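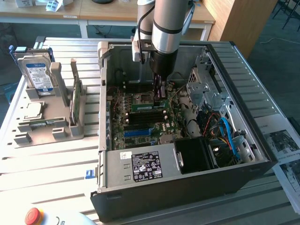

The ferry to Nandside left at six in the morning, and my aunt said I should be on it before the wind changed. I did not know then what the wind had to do with it. I was from inland, and I thought that a ferry was like a bus.

I had one suitcase and a paper bag with bread. In the suitcase, between two sweaters, was the clock from my grandmother's kitchen. She had asked for it to be brought back to the house where it was made, and since she died in September and my aunt could not leave the shop, it was me who had to carry it.

The man who sold tickets looked at the suitcase, because it was ticking.

"It is a clock," I said.

"From Kerkance?"

"How do you know this?"

"They are loud, the clocks from Kerkance," he said, and he gave me the ticket and did not charge me for the suitcase.

On the water I sat inside by the window. An old woman with a basket of onions sat down across from me and listened for a while. Then she told me that the clock was slow. I said it was impossible to hear such a thing. She shrugged and closed her eyes. When we came to Nandside the tower on the harbor showed twenty minutes past nine, and my grandmother's clock, when I opened the suitcase on the pier to look, showed nine exactly.

From the harbor there is one road, and it goes up. I walked on it for more than 4 miles, past walls made of stone and fields where there was nothing but sheep and wet grass. Trullska is the first village. I stopped there to drink water from the pump, and a boy asked me what time it was. I told him the time by the clock, and he ran home very worried. I have thought about him since. I hope that he was not punished for being early.

Kerkance is only a few houses behind the next hill. My grandmother had described it to me many times, but in her description it was summer and there was a dance, and when I came it was raining and all the doors were shut. I looked for the blue gate. There was no blue gate. There was a green one, and when I put my hand on it I saw that at the hinges, where the paint was broken, it was blue underneath.

On the wall beside the door was a brass plate with the name Sjögren, almost smooth from cleaning. I knocked.

The man who opened was perhaps the same age as my grandmother would be. He wore a gray apron and he had flour on his hands, so for a moment I believed I had come to a bakery. He did not ask me who I was. He looked at the suitcase.

"It is slow," he said.

"Twenty minutes. I am sorry. Maybe it was the walking."

"No, no. It was slow when she took it." He dried his hands and took the suitcase from me, carefully, with both arms, as one takes a sleeping child. "My father made it slow. She was always leaving at nine, to be home before her mother locked the door. So he made her a clock where nine came later."

I did not know what to answer. I had lived with this clock all my life. In my grandmother's kitchen we were late for school, for church, for the train, and each time she said that the town was in too much hurry. My grandfather bought her a new clock once, a quiet one, and she kept it in a drawer with the candles.

He put the clock on a shelf over the stove. There was already an empty place there, and on the wallpaper behind it was a pale shape with a round top, and the clock covered this shape completely. Then he went back to his dough. I sat on the bench and my coat dripped on his floor.

"Shall you correct it now?" I asked.

"Why?"

"So it will be right."

He thought about this while he folded the dough over and pressed it down and folded it again. Outside, somebody was calling sheep.

"Your ferry goes back at five," he said. "If you look at the tower, you must leave my house at two. But you have walked far, and the bread needs time."

I looked at the shelf. It was not yet noon by the clock, so by the tower it was already after.

"I can go with the ferry tomorrow," I said.

"There is a bed upstairs," he said. "Take off the shoes first."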